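Clearing the desk, finally

I promised myself I would sort out the desk before the end of the winter, and then the winter went on for so long that I stopped believing in the promise. But on Sunday it rained from breakfast to bedtime, Dayana was off visiting her mum in Fultthorpe, and I had the flat, a pot of tea and no excuses left. So I made a start.

I should say that I'm very fond of this desk. I bought it from Cristian Arboleda when he moved out of the flat on Juhász Street (we used to share a kitchen, and a great many arguments about draining boards), and he let me have it for 20 pounds if I carried it down the stairs myself. It was tired then and it's more tired now. The front edge had already gone brown where years of forearms had rubbed at it, and at some point a marbled covering went on, white with teal-blue patches, the sort that looks lovely in the shop. It has been tearing ever since. Selma says I should peel the whole lot off and sand it properly, and I know she's right, but I rather like the blue, and I don't own a sander.

Anyway, the trouble isn't the desk, it's what lives on it. I am a person who puts a thing down "for now". Receipts, hair clips, a birthday card for Kidus that I wrote in September and found on Sunday, still in its envelope. (Sorry, Kidus! It's in the post. There's a book token in it.) I filled a whole carrier with paper for the recycling before I'd even reached the back, and I found my good scissors, which I'd accused at least two people of borrowing.

My method, if you can call it that, came from my old neighbour Ulises Londoño, who ran a stationery shop for years and couldn't bear a muddle. Take everything off one side, wipe it, and only put back what you'd go and fetch from another room if you needed it. I've tried cleverer systems. I once bought a set of Clendau drawer dividers and spent an evening arranging paper clips by size, and within the week they were all in together again with the stamps. Ulises's way is slower but it does make you look each thing in the face.

The pens were the worst of it. I scribbled with every last one on the back of an envelope and threw out the dry ones, and I felt so pleased with myself that I stopped for toast. Then there was the drawer of cables, which I opened, looked at and shut. Another Sunday for that, I think.

The pink mat is staying, whatever anyone says about it. It's the Chiikawa one, with the little round character with the blushing cheeks and the frilled collar, and it cheers me up on grey mornings more than a grown woman ought to admit. It also hides a ring from a mug of blackcurrant squash, so it's earning its keep twice over. My only rule is that it has to be wiped before anything goes back on it, and of course I broke that one almost at once.
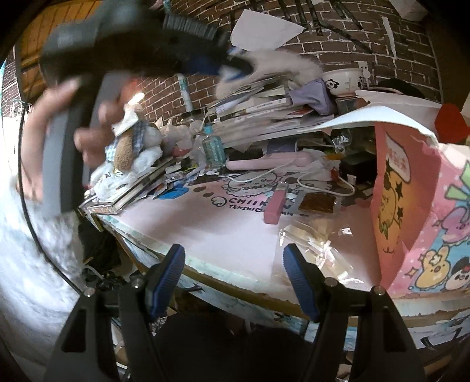 I do find the small packaging hardest to part with. A crinkly clear bag always looks as though it might be useful, and so does a narrow little box, and don't get me started on paper bags. The big pink one with the cartoons on it is far too cheerful to fold up and put out with the newspapers, so I've decided it can stand on the right-hand side and hold wrapping paper until I think of something better. Selma will say that's just moving the mess into a bag. Well, yes, but it's a nice bag.

I'm going to give the back corner another go on Saturday, and after that there's the matter of the lamp, which hums. If anyone has a Vokaren lamp and has managed to get the shade off without swearing, please leave me a comment, I'd be so grateful.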